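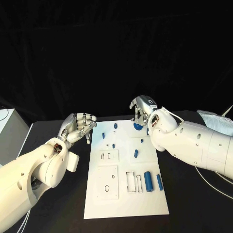

Stallbridge Allotment Records

Contents and notes for version 4 of the dataset

What is in it

Sowing and harvest records kept by plot holders at the Stallbridge allotments, typed up from paper diaries and shed notebooks. There are 1345 entries. Each entry is one crop on one plot on one day: something sown, planted out, picked or lost.

Gunhild Brøndum did most of the typing. Kirsten Þorgeirsson checked crop names and wrote the script that builds the tables.

Files

entries.csv — the main table
plots.csv — one row per plot, with soil notes and which way it faces
crops.csv — crop names as written, and the name we settled on
weather.csv — rainfall and lowest night temperature from the gauge by the gate
CHANGES.txt — what moved between versions

Columns in entries.csv

entry_id: whole number, never reused
plot: matches plots.csv
date: year, month, day. If the diary gave only a month, the day is left blank
crop: the settled name from crops.csv
variety: as written, spelling left alone
action: sow, plant, pick, lost
weight_g: grams, for pick only. Blank means not weighed; zero means weighed and found to be nothing worth keeping
note: free text
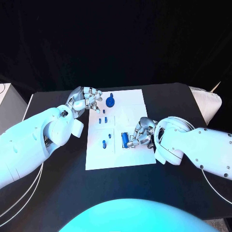

Varieties are the messiest column. Lomia is a potato and was spelt the same way by everyone. Ravn and Kodia are both runner beans, and two plot holders swapped seed and went on using the old labels, so treat those two as one variety unless the note says otherwise. We have not tried to sort them out.

Weights

Pickings were weighed on kitchen scales at home. 308 of the pick entries have no weight. Some diaries say "a bagful" or "enough for tea", and we kept that wording in the note column. Any weight under 200 grams should be read with care, as several of the older scales do not settle at the low end.

Known problems

Plots by the lower fence flood in wet springs. Sowings there often appear twice, once before the water and once after. Both are real.
Rhubarb is under-recorded. People pick it on the way home and don't write it down.
The rain gauge was cracked for part of May and those rows are blank.
Onion sets and onion seed share one crop name. Check the action column: sets are always "plant".

Personal details

Names of plot holders have been taken out and plot numbers shuffled. Notes mentioning neighbours were shortened. If you spot something we missed, tell us the entry_id and it will come out in the next version.

Using the data

Free to use and share with credit to the Stallbridge Allotment Records. Please say which version you used, as crop names changed between 3 and 4.

Last updated 29 March 2022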